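Revised our table-clearing rules again. The old sheet ran to 14 clauses, and two of them contradicted each other on who owns a shared item.

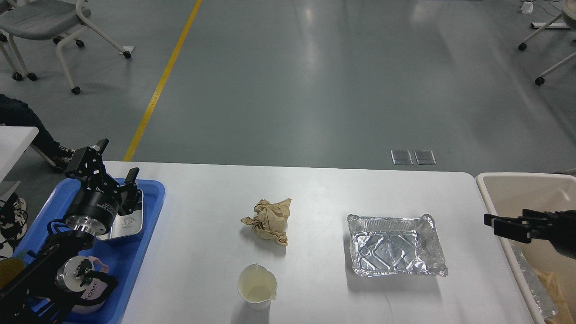
Drenstead, 24 Apr 2019

Rule one stands: reusables go to the tray, disposables go to the bin. Mugs and steel containers are reusables. Paper cups, kraft paper and foil trays are disposables, whatever state they are in.

Rule two is new. Each arm gets its own side of the table, and crossing the midline needs a lock.
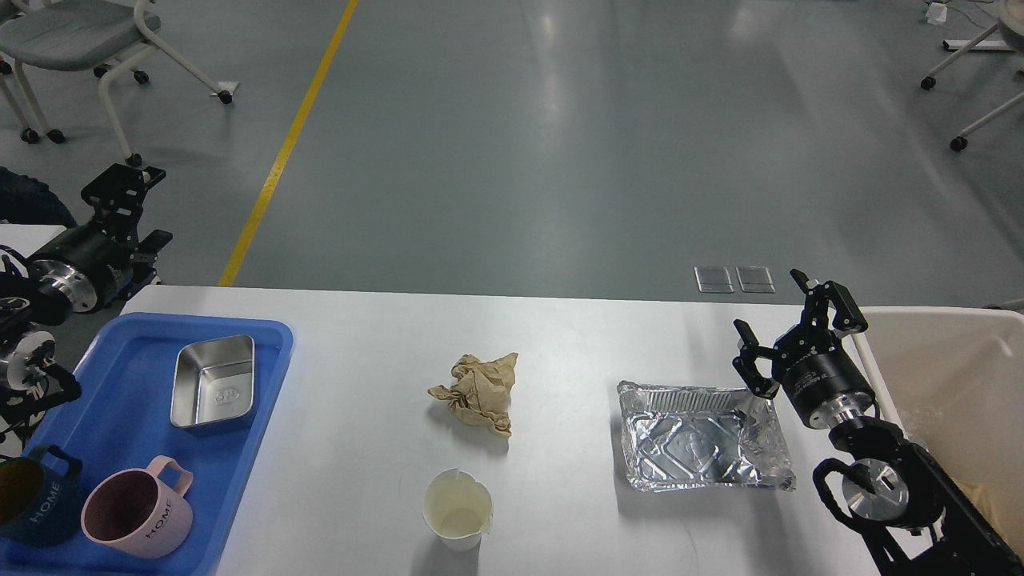
Grip force is capped per class, and the cap for paper is now 700 grams. Skota wanted one cap for everything. I disagree, and the Clakard log (3,498 grasps) is long enough to argue from. Residue in a cup counts as liquid until tipped over the bin. 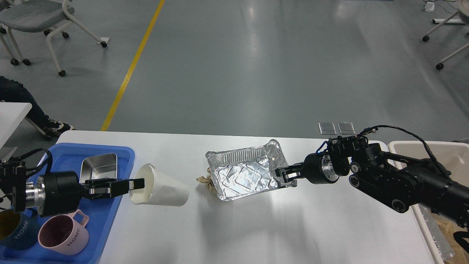 Left arm on the paper cup, right arm on the foil tray.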